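Ploltar and Jedidis Announce Capsule Footwear and Bag Collection for June

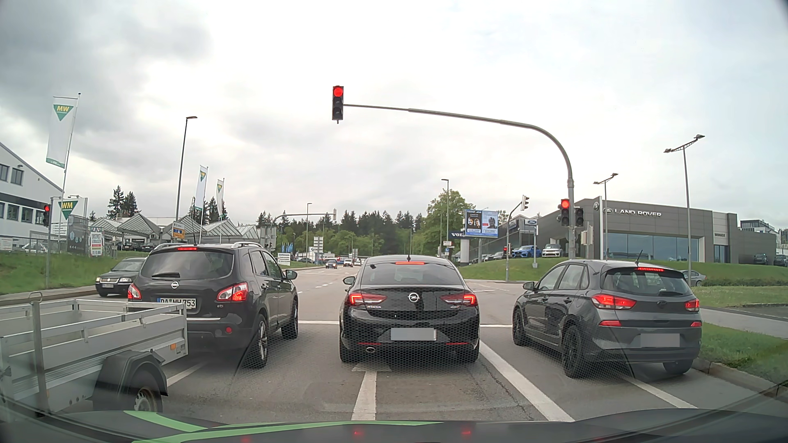
Buyers at Kütt, the first retailer to place an order, said the sizing was the deciding point, and that a molded shoe offered in half sizes had been missing from their summer floor for several seasons.

May 14, 2021 — Footwear manufacturer Ploltar and accessories label Jedidis will release a joint capsule collection in June. The collection comprises 14 styles: nine shoes and five bags. It will be sold through Kütt stores, the Kütt online shop and the Ploltar website.

The shoes are built on a new last developed by Ploltar for the project. The toe box is wider than on the company's standard summer last, and the heel cup is set lower. Uppers are injection molded in one piece and bonded to a separate outsole, so the sole can be replaced when the tread wears down. Heel heights run from flat to 27 millimeters. All nine models are available in half sizes.

Jedidis designed the bags and the hardware used across both product groups. Buckles and strap ends are brushed steel with no plating. The two tote styles have a removable cotton lining that can be machine washed at low temperature. The three crossbody styles share one strap, adjustable to 120 centimeters, which is also sold separately.

The color range was kept short. Shoes come in black, clay, bottle green and a translucent smoke. Bags come in black and clay only. A matte finish is standard — the smoke version is the exception and has a light gloss.

Textile components, including linings, dust bags and the woven heel tabs, are supplied by Clilach. The mill produces the heel tab as a flat tape with the season code woven into the reverse side. The code identifies the production run and should be quoted in any repair request.

Replacement outsoles will be stocked in all sizes from the first day of sale. Customers can order them through Ploltar or have them fitted at a Kütt store with a repair counter. Fitting requires the shoe to be left overnight for the adhesive to cure.

Lookbook files, line sheets and fabric swatches are available to trade and press on request from the Ploltar press office. Sample loans are limited to two styles per title and must be returned before the release date. Wholesale orders for the second delivery close at the end of June.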